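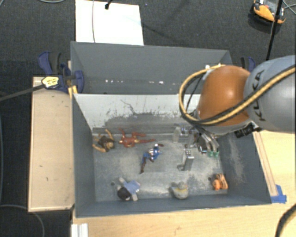
KUKA arm over the front bin, second bin behind.

Fri 17 November

Subject: Steam-flaked barley, patent review and bench trial, continued from the September entries.

The claims in the Rieger application were read again this morning against our own process sheet. Claim 1 requires that the grain be tempered with water and a surfactant before steaming. Our sheet calls for water only. On a plain reading the surfactant is a required step, and a process without it falls outside the claim. Claim 4 is broader than it first appeared. It covers "a conditioning agent," and the specification defines that term loosely enough that molasses could be argued to fall within it. The Kultach recipe uses molasses at the tempering stage. The question is to be referred to counsel before anything further is sent to Kultach in writing.

The licensing position remains unclear. The assignment record shows the application passing from Rieger to Plastton, but the license offered to us in September was signed on behalf of Rieger. A copy of any agreement between the two has been requested. No reply as of this entry. Colleagues are asked not to discuss terms by telephone with either company until the chain of title is settled.

Bench trial. Barley from the Zasham lot, as received, divided into 11 portions. Tempering was carried out overnight in the covered tubs. Steaming time was 50 minutes for all portions except the last 2, which were left unsteamed as controls. Roll gap was kept at the September setting. The rolls were checked with the feeler gauge before the run and again after the fourth portion, and no drift was found.

Observations:

Flakes from the early portions held together well when handled. Portion 8 produced more fines than the others. The tub for that portion had a poorly seated lid, and the grain at the top felt drier than the grain below. The result is recorded but should be left out of the averages.

Color was even across the steamed portions. Smell was normal, with no scorching.

The starch test was run on the steamed portions and both controls. The controls came out low, as expected. The steamed portions were higher, with a wider spread than in September. It is not yet possible to say whether the spread comes from the grain or from the test. The enzyme bottle in use was opened in September and is past the period stated on the label. The test is to be repeated with a fresh bottle before any figure is passed to Kultach.

The sample bags from this run are labeled with the lot, the portion number, and the steaming time. Bags from the September run carry only a portion number and should be kept on the lower shelf so that the two sets are not mixed. The lab copy of the process sheet has been marked up in pencil. The clean copy is to be issued after the repeat test.

Regarding prior art: an extension bulletin on wet-rolled barley was found in the file and appears to describe tempering with a sweetened liquid some 20 years before the Rieger filing. The date on the cover is faint and must be confirmed from a library copy. If it stands, it bears directly on claim 4.

To do:
Order enzyme.
Replace the lid on the eighth tub.
Repeat the starch test, all portions.
Obtain a library copy of the bulletin.
Second request to Plastton for the agreement with Rieger.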